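Valbridge is looking for people to help us test, argue over and rewrite a practice guide for tabletop manipulation – the pick-up, put-down, pass-the-bottle sort of work that every robotics lab does and almost every lab sets up differently. If you've ever tried to repeat another group's run and found that "cups at the back of the table" was the entire layout note, we'd love to have you.

# Call for participants: Tabletop Handling Practice Guide, second draft

The first draft went out in March and drew 222 comments. Some were a word or two, several were longer than the section they were about, and one was a very good drawing of a cable clip. We've worked through the lot and now have a draft with 12 rules in it. The next job is to put those rules in front of people who run arms for a living, or are learning to, and see which ones survive a working day.

## What the guide covers

The guide is for small arms handling everyday objects on a bench. It doesn't touch industrial cells, and it doesn't replace your own site's risk assessment or any machinery standard you already work under. It sits underneath those, at the level of what you write down before pressing start.

The rule on object pose has been the liveliest so far. Plenty of logs say only "bottle in hand". The draft asks for which end is up, whether the label reads the right way round from the camera, and what is touching the object. A drink bottle held base-up, with its use-by date reading upside down, is a different starting condition from the same bottle standing on its cap-up end, and a log should let a stranger tell them apart. Wrist views are great for this. We want to hear whether yours are clear enough to write the entry from.

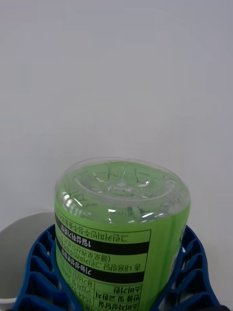
## What you'd be doing

Participants join one of two streams. Both run for six weeks, mostly from your own lab, with a weekly call at 4 pm.

**Uller stream (bench trials).** You take the draft rules to your own setup, run a short block of tasks under them, and send back your logs with notes in the margin. Blunt notes are very welcome! Expect three or four hours a week.

**Faulkner stream (log review).** You read instead of run. We have 436 logged runs from earlier trials, and reviewers check whether each entry holds enough to rebuild the layout. No arm needed, just patience and a good eye. Expect two hours a week.

In the Uller stream, each session follows the same order:

1. Clear the bench and check the arm's reach with nothing on it.
2. Put down your position markers. Coloured tape is fine. Write the colour code in the log before any object goes on the table, and don't change it partway through a block.
3. Place the objects and note each one's orientation – cups mouth up or mouth down, bottles standing or lying, and which way the cap points.
4. Look at the cable run over the arm and confirm it has slack through the whole move.
5. Take one still from the fixed camera with the gripper at the object. Two paper cups, a few bits of red and blue tape and a green bottle on its side make a perfectly good entry, so long as the log names the lot.

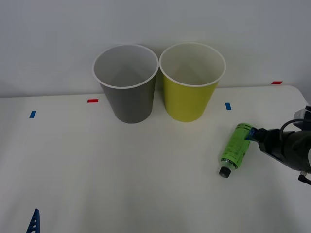

6. Run the task, and log stops and resets as well as completed runs.
7. Fill in the margin notes while it's all fresh. Five minutes is plenty.

## Who we're after

- Lab technicians, operators and research students with access to a small arm (Uller)
- Anyone used to reading procedures closely, from any field (Faulkner). One of our best reviewers last time came from hospital pharmacy
- People whose benches look nothing like ours. Shared rooms, odd lighting, older arms – yes please

You don't need to have commented on the first draft. You do need your supervisor's okay if you're using an employer's equipment, and your usual site induction has to be current.

## What you get

Each participant receives an honorarium of $727, paid in two parts, plus a credit in the published guide if you'd like one. You'll also have a vote on the final wording of every rule your stream has tested. The closing workshop is at Pranetska, and we cover travel.

## How to put your hand up

Send a page or less to Araceli Nava at Valbridge, telling us which stream you'd like and what your bench looks like, or what sort of documents you review. A sample log is a bonus, warts and all. Questions about equipment, insurance or site access go to Bradley Fothergill, who is coordinating the Uller labs.

Places are filled as suitable applications come in, and we'll reply to everyone either way.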